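2023-09-20, wet bench notebook

OK, rules day. I promised Teguh I'd stop keeping the glassware rules in my head and on sticky notes, so I'm writing them down while I still remember why we argued over half of them. Anybody on the bench can scribble on this, just put your initials next to it.

Starting with the two-arm work, which is where we've been sloppiest. The old Trurkden checklist has one line on it, "keep arms apart when idle," and apart means something different to every person who has ever run the thing! So, from now on: idle means both grippers at the taught idle pose, speed override at 30 percent, and the hold button in somebody's hand. If you had to nudge an arm by hand you re-run the idle pose before doing anything else. Yes, even if it looks fine. I skipped that last week and spent the rest of the afternoon re-teaching.

Rack rules. The rack goes down before the arms are enabled, never after. Glass goes in the rack before the arms are enabled too. If a tube needs to be straightened, you hit hold, you say "hands in" out loud, you fix it, you say "hands out." I know it feels silly when you're alone in the room. Say it anyway, I do, and Teguh Majimbun has only laughed at me twice. 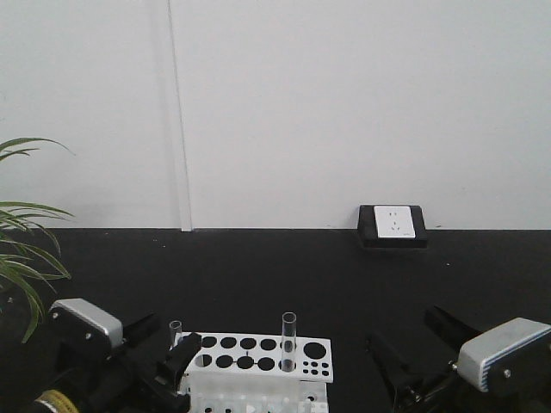

Tall and short tubes are two separate grasp programs and they stay that way. I tried to be clever with a single program that picks the height on the fly (the Reisinger people swear by it) and on program 394 I had it closing on air for the short ones. So it's pick by type, type written on the run sheet, and the run sheet gets read back before start. Mixed racks are allowed as long as the sheet says which hole holds what.

Cables! Before every session, run both wrists through the full rotation at slow speed and watch the cables the whole way. Watch them, don't check your phone. If anything snags or rubs, write it here and stop for the day. I'd like to swap the wrap for the Tridwood sleeve at some point, but I haven't had an answer on the quote.

Power: anything that feeds the arms gets plugged in on the dry side, and the cord never crosses in front of the rack. Plants, mugs and jackets stay outside the reach envelope. The envelope map is in the Iruneo folder, second tab, and it's the new one that counts (the old one still has the arms mounted too close together, please delete your copies).

Beakers are where Teguh and I disagree, so both versions get written down. Mine: a beaker in the gripper is always empty, always upright, and never travels over the sink. His: over the sink is the best place for it, if it drops it drops in the basin. I see the point, but the faucet arm is right there, and I would much rather sweep up glass than explain a bent nozzle. For now we go with mine, and we revisit it when the force limits are settled. Close on the beaker at the low force setting, wait for the grip confirm, then lift. No lifting on a timer.

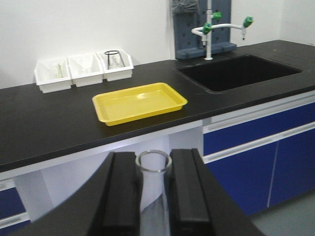

Page last changed: 2 edits in September, latest by T. Majimbun

Teguh added a bit on landing spots and I agree with all of it, so I'm leaving it in: the yellow tray is a set-down area and stays clear during a run. Don't park pipette tips in it. The white bins are for storage, the arms don't reach into them until we have a proper program for that, and the wire stand gets moved by people only.

Still open:
- force limit for thin glass, I've got it at 90 on the controller scale and it feels high
- log retention, currently the last 1000 grasps and then it overwrites, which bit us once already
- who signs the run sheet when only one of us is in
- new label for the hold button, the old one peeled off again

I'll do the force tests tomorrow if the spare beakers are clean. If you use the last of them, write it here please.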